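Wotwood's Free Fruit Table Is Back, and It's Bigger

January 6, 2025

Good news for anybody who has ever stood in the produce aisle wondering what on earth to do with a bag of citrus! The winter fruit swap at the Skisar Street branch library in Wotwood is open again, and this year it runs all the way to the end of the month.

The idea couldn't be simpler. Bring in fruit you have too much of, take home fruit you don't have, and pay nothing.
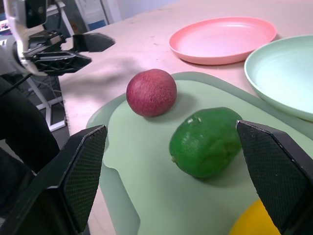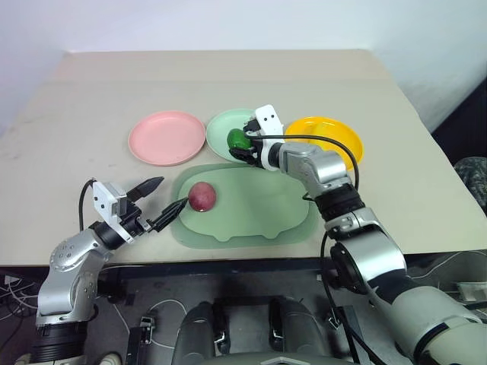 The swap started in September as a way to deal with the apple glut, when half the backyards on the east side were dropping fruit faster than people could pick it up. The library set out one shelf by the front door, and 137 households used it before the first frost. That was enough to convince the branch to try a winter round with citrus, pears, and whatever else people get in gift boxes over the holidays and can't finish (you know the boxes).

Opening day was a hit. By closing time 118 pounds of fruit had gone out the door, most of it grapefruit and navel oranges, and one very large crate of Kuo pears that somebody left before the doors opened and that was gone before lunch. If you haven't tried a Kuo, do! It's a small, hard, late pear from the old orchards up the valley, and it needs a week on the counter before it gets sweet. After that it's wonderful, especially with sharp cheese.

There are 3 rules this year. Fruit has to be whole and uncut, it has to be something you'd eat yourself, and anything homegrown needs a tag saying what it is. Jam and juice can't be accepted, though you're welcome to leave a recipe card in the box by the desk. Last fall's cards have been typed up and stapled into a little booklet, and the lemon bars on the second page are worth the walk all by themselves.

New this winter is a tasting hour every afternoon at 4, run with the Dovomska Bakery next door. The bakery sends over day-old rye and seed rolls, and the library puts out slices of two or three fruits to try side by side. On opening day it was blood orange against Cara Cara, and the vote was so close they counted it twice. Blood orange won, and people were still arguing about it out on the sidewalk, which is exactly the kind of argument a town should be having in January.

Seating in the back room is limited to 90, so come a bit early if you want a chair. Kids are welcome and strollers can be left in the hall. Parking behind the building is free during library hours, but the side gate is still closed for the drainage work, so use the front entrance.

Unclaimed fruit goes to the school kitchen each evening.

Comments (4)

pearfan_east
Got three of those Kuos! Mine are still like rocks. Do I put them in a paper bag or just leave them out?

Marrow Lane
Paper bag with a banana, four days. Worked great for me last year.

tuesdaytoast
Cara Cara was robbed.

grannysmythe
Can you bring kumquats? My tree has gone crazy and I have a whole bucket on the porch.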